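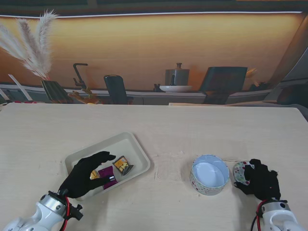 4.2 Keeping snacks between meals

We come now to the part of the study that gave us the most pleasure to write up, and which our diary keepers in Tarnska plainly enjoyed talking about as well. The previous section dealt with meals, which most households could describe without much hesitation: who cooked, when everyone sat down, what was left over. Eating between meals was a different matter. People would begin by telling us that they hardly snacked at all, and then, over a cup of tea and quite cheerfully, would go on to describe a whole small economy of biscuits, crackers, nuts and sweets, with its own rules about who might take what and when.

The 19 households kept the Wotasora food diary for eight weeks, and between them they made 3,296 entries. Where an entry recorded something eaten outside a meal, we asked the household to note where the food had been picked up, whether it had been shared, and (if they felt like telling us) whether anyone had been asked first. The last of these was left blank more often than the other two, and we have tried not to read too much into the blanks. A tired parent at nine in the evening has better things to do than fill in our third column.

Three kinds of keeping place came up again and again. The first we have called the open place: a tray, bowl or dish left out where anybody passing could reach it. The second is the shut place, usually a cupboard or a tin, known to everyone but needing a small effort and sometimes making a noise. The third is the private place, such as a coat pocket, a desk drawer or the glove box of the car. Households rarely used only one of these. Several moved food from one to another as the week went on, filling the open place after the Sunday shop at Lesell and letting it run down, so that by Thursday or so the family was living out of the tin.

We had expected, following the usual argument that food in plain sight is eaten sooner, that the open place would empty first in every home. In most it did. But in four households the tray lasted well into the second week while the shut place was raided nightly, and when we went back to ask about this we were given much the same account each time. Food left out was understood to be for everyone, and for visitors especially, and taking the last of it was felt to be a little rude. Food in the cupboard carried no such feeling.

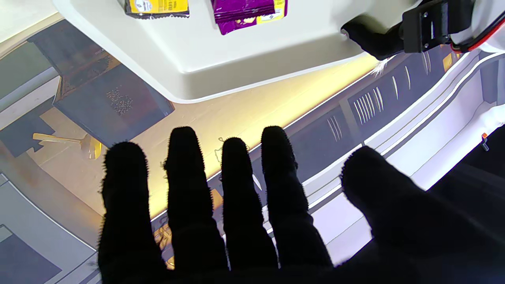

Cengiz Akgül told us that in his mother's house the dish by the door was never really meant for the family at all, that the children had known this without ever being told, and that he still can't take anything from his own without glancing over his shoulder. He thought we had been wrong to put "open" against it on our sheet. It might be open, he said, but it was the most closely watched food in the building.

We took the point, and have since gone back through the entries to separate dishes kept for company from dishes kept for the household. The division is not a tidy one. A dish can change its purpose during a single afternoon, and in the flats on the Magbanua estate, where neighbours come and go a good deal, it was sometimes hard for anyone to say whether a person counted as company or not. Where we couldn't decide, we left the entry out of the comparison, and this accounts for the 97 entries missing from the totals for shared eating.

Packet size also played a larger part than we had allowed for. Small single packets were treated as belonging to one person from the moment they were picked up, even in homes where a large bag of the same food would have been passed round as a matter of course. Uriel Cuautle wrote in his diary that offering someone a crisp out of a little packet "feels like giving away a quarter of it", and we suspect many readers will know the feeling.

The surfaces on which snacks were opened and eaten were noted too, though less fully. Kitchen counters came up most often, with people standing at them late in the evening, and these entries tended to be short and a little guilty in tone. 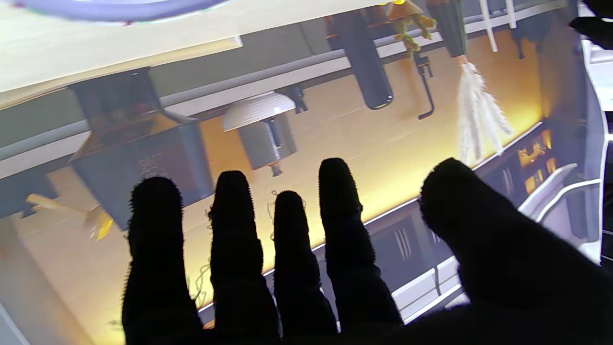
Figure 3. Wooden surface with a thin white strip along one edge, under warm light.

Entries written at a table were longer, named more people, and were far more likely to mention that something had been offered before it was taken. We return to the matter of offering in section 4.3, where the August entries are treated separately on account of the school holidays.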